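Ticket 9705: Promavance order portal logs out during checkout
Opened by: Ah-rin Yoon
Priority: normal

Portal signs me out when I click Submit on any order over 70 lines. Smaller orders go through. Started in May after the Cladum update. Same result in two browsers.

Update 1
Cleared cookies, no change. Session timer was set to 5 minutes – raised it to 9. An 89-line order still failed.
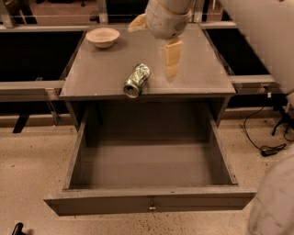

Update 2
Sandu support found the line limit in the import settings and removed it. Test order went through at 3:40 pm. Leaving open until Lastik confirms their side.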